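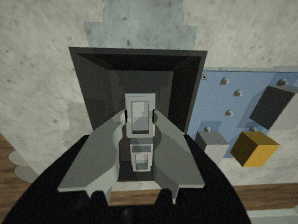

Wrist view in Plidurlow, with the bin, the blue board and the coloured blocks

Review: Plidurlow classroom simulator, club licence

Our robotics club at Villalba has 18 members and two real arms, so most of the term is spent waiting for a turn. In January we took out a club licence for Plidurlow, a simulator made by Nerkik, and used it to get ready for the sorting round of the Witholm student cup. I run the club with Oriana Rivadeneira. What follows is what we found after a term of using it on school computers.

Installation was slow but not difficult. The download is large and the school network is poor, so Renato Insaurralde put it on a memory stick and went from machine to machine. The older computers in the back row ran it with the shadows turned down. It would not start at all on the two laptops with the smallest memory, and the error message did not say why.

You get a tabletop, a gripper and a set of parts. The students built the cup task from these: a dark bin with sloping sides, a couple of pale frames to handle, and a blue board beside it with blocks on it. The board can be moved and the blocks can be recoloured from a menu. Changing the wall and table textures is just as easy, and the younger members spent far too long on that.

The wrist view is the best part. Everyone starts with the overhead view and lines things up nicely, then switches to the wrist and finds the fingers at the wrong angle. Shih-chieh Tam wrote a small script that stops the arm above the bin and waits for a key press before it goes lower. The rest of the club copied it within a week.
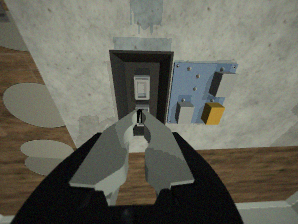

Fingertips down in the tray, one white part further up

Working inside the tray is where the program is at its weakest. The gripper is wide and hides the near end, so you are often steering by whatever shows between the fingers. I don't mind that, as the real arms have the same problem. What I do mind is the contact setting. On the default value, parts twitch when a finger brushes the wall, and now and then one jumps out altogether. Bjartur Norðdahl found that halving the time step cures most of it — at the cost of a much slower run on the old machines.

Scripts are written in Python or in blocks. The block editor is fine for a first lesson and gets cramped after that. Saving is manual, and we lost one afternoon's work before we learned to check. The log stops at 3000 lines without a warning, which matters if you leave a long test going over lunch and want to know what happened at the end of it.

The written guide is good on grippers and thin on everything else. I sent three questions to Nerkik. Two were answered the next morning by Abelardo Núñez, clearly and with a sample file attached. The third, about sharing one scene between several students, is still open.

How well does it carry over to the real arms? Fairly well for planning the approach, less well for grip. Our students still had to set the closing force again by hand, and a few found that their waiting positions were too low for our bench.

We will renew for next year. A club with one arm or none would get more out of it than we did. If your computers are more than a few years old, ask for the trial first and test it on the worst one you have.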